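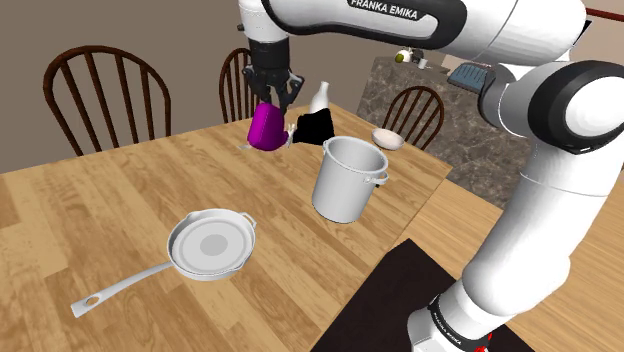

Figura 2. Mesa de madera con un objeto morado sobre el tablero.

4. Nombres de color en la descripción de muebles

El corpus reúne 1217 descripciones de mesas, bancos y estanterías tomadas de los catálogos comerciales de Weko, Gunn y Kavow. Se excluyeron los textos que solo daban medidas o precio. Cada descripción se segmentó en sintagmas nominales y se anotó todo adjetivo o complemento referido al color, al tono o al acabado de la superficie.

El resultado más claro afecta a la madera. Los redactores evitan el adjetivo básico «marrón», que aparece casi siempre en la ficha técnica y muy pocas veces en el texto corrido. En su lugar se usan nombres de especies arbóreas con valor cromático (roble, nogal, haya), aun cuando la misma ficha indica otro material. «Roble» funciona entonces como término de color, y así lo muestra la coordinación con adjetivos plenos: «disponible en blanco, negro y roble».

Los objetos pequeños siguen otra pauta. Para jarrones, cajas y cojines predominan los términos básicos, y «morado» alterna con «violeta» y «lila» sin una diferencia de tono estable. Říha, en su trabajo sobre los catálogos de Skesitz, atribuye esa alternancia al deseo de no repetir palabra en la misma página. Nuestros datos son compatibles con esa explicación, aunque en el catálogo de Gunn «lila» se reserva para los textiles.

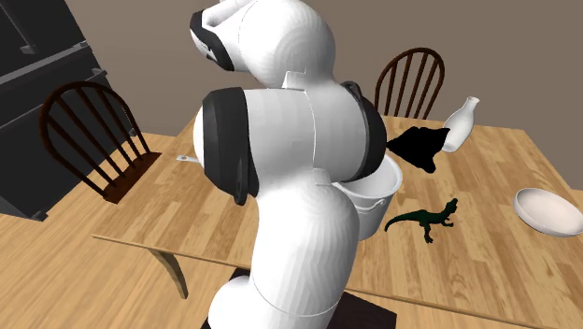

Última modificación de esta página: 2025-03-16

4.1. Claro y oscuro

Los modificadores de luminosidad se reparten de forma desigual. «Claro» acompaña a nombres de madera en más de 300 descripciones y suele ir pospuesto («roble claro», «madera clara»). «Oscuro» es menos frecuente y compite con formas como «tostado» o «ahumado», que en Kavow designan un acabado concreto y en los demás catálogos no.

La concordancia plantea un problema de anotación. En «mesa roble claro» el adjetivo puede concordar con el nombre de la especie o quedar inmovilizado junto a él como parte de un compuesto. Se marcó como compuesto cuando el sustantivo principal era femenino y el adjetivo mantenía el masculino. Los casos con sustantivo masculino, como «banco nogal oscuro», son ambiguos y se dejaron sin resolver.

Los dos anotadores discreparon sobre todo en «natural». Unas veces se refiere al color y otras a la ausencia de barniz, y el contexto rara vez permite decidir. La etiqueta provisional fijada en diciembre se ha mantenido en las tablas del apéndice.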